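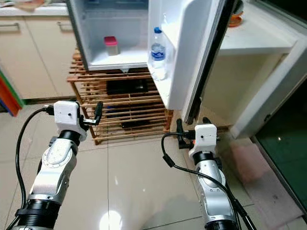
The fridge at Wullham, door open.

Fourteen steps up from the street and then the key that sticks. Always stuck. You have to pull the door toward you and then push, she knew that, her hands knew it before she did.

Two hours till the van. Less.

She'd done the bedroom already. The bedroom was easy, just cloth. Sheets into a bag, coats into a bag, the bag with the sheets into the bag with the coats. The bathroom was nothing, a towel and a comb. It was the kitchen she'd been saving, or putting off, same thing.

The fridge was the small white one. Her aunt had bought it from a man at Rolberg who swore it would last her out, and it did. It had its own place up on the slatted wood rack, because her aunt couldn't bend. Couldn't or wouldn't. "I am not kneeling down for butter," she used to say. So up it went, and stayed up.

She opened the door.

She had expected more. Jars, she thought. Her aunt was a jar person, there used to be jars behind the jars, pickles from before the flood, mustard gone the color of shoes. And now hardly anything. A little tub on the glass shelf, pinkish red lid. Water in the door, the bottle with the blue cap, and another thinner bottle tucked in behind it.

So she'd been clearing out. All by herself. A bit at a time probably, one jar into the trash each night, not telling anyone. Since when? Since October maybe, when she stopped asking people up.

The note was still taped on the wall by the light switch. 2nd September, call Drokano re: boxes. Underlined. The boxes never came, or they came and went to the wrong flat, there'd been a whole argument over the phone about it. Three boxes. You would of thought it was a thousand.

Move, she told herself. Come on.

Water first. She took both bottles out and stood them by the sink and then couldn't think why she had. Put one back. Stupid. Took it out again.

Then the tub.

She didn't want to open it. It could be anything. It could be soup, it could be something with fur on. She held it up to the window, you could see there was something in there but not what, only a shape, a leaning kind of shadow. She shook it. It rattled.

Rattled?

She set it down. Wiped her hands on her jeans. The phone buzzed, the van people, they were early, they were at the lights by the Wang bakery and was there anywhere to park. No, she typed. Then, yes, behind. Then, give me 10 minutes, which wasn't even true.

The lid was tight. She had to work around it with her thumbnail, one corner and then the next, and it came up all at once.

Buttons.

Just buttons. Brown ones, shirt ones, a big green one off a coat she remembered from when she was so small the buttons were level with her eyes. She used to hold on to that one in the crowd at the market. Not the hand, the hand had the shopping in it. The button. Hold the button, her aunt would say, and don't let go unless I tell you.

In the fridge. Why in the fridge? She stood there trying to work it out, as if there was a sensible answer, as if at 79 a person sits down and decides cold is best for buttons. Maybe she went to put the tub away and this was the door she opened. Maybe she was tired. Maybe she opened that door looking for it every day after and it was right there and she was pleased.

Downstairs a horn, short, then teh street door banging.

She took the green one out and closed the lid and pushed it down all round till it clicked. The tub she put in her own bag, with her keys and the letters. The button she kept in her hand.

Boots on the stairs now, two men by the sound, talking about lunch.

"Just the fridge left?" the first one called up.

"Just the fridge," she said. "Wait. Pull the door toward you first, then push."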